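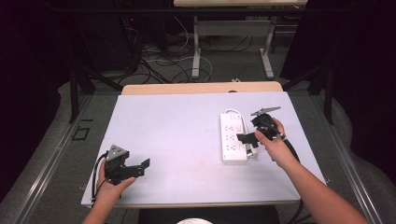
## Chapter 9: Where People Sit and Why It Matters

I spent most of one June in a converted chapel in Runcombe, watching people choose chairs. It sounds like a daft way to earn a living (my mother certainly thought so), but I came away with a full notebook and a subject I've never managed to put down since!

The chapel had become a public reading room, and it was laid out the way such rooms usually are: long tables down the middle, small ones under the windows, a row of armchairs along the back wall. My job was to mark on a floor plan where each visitor settled. By the end I had 587 marks, and they weren't spread anything like evenly. The window tables filled first. The ends of the long tables went next, then the armchairs, and the middle seats stayed bare until there was nothing else left.

You'll have done this yourself, on trains and in canteens and waiting rooms. You walk in, you look round for a second or two, and you sit. Ask people how they picked their seat and they tend to say "oh, it was just free", even when 28 others were free as well.

In this chapter we're going to look at that second or two. We'll begin with **personal space**, the patch of room we like to keep between ourselves and strangers, and then move on to **marking**, which is what you do when you leave a coat on a chair or spread your papers over more table than you need. Elsa Åberg's study of the ferry lounge at Ploditz takes up the middle part of the chapter. She followed 340 passengers over a summer, and I'd ask you to read her tables slowly, especially the one on families, which caught me out the first time.

After that we turn to design. Jordan Whiteley's plans for the Staniforth clinic are printed in full, with the first layout and the second side by side, and I think you'll enjoy arguing about them. I still prefer the first one, for what it's worth, though the nurses didn't.

### Before you read on

Draw a quick plan of a room you use every week. Put a cross on the seat you normally take, then a circle on the one you'd choose if yours was gone. Keep the sheet somewhere safe, as you'll need it for the exercise at the end of section 9.2.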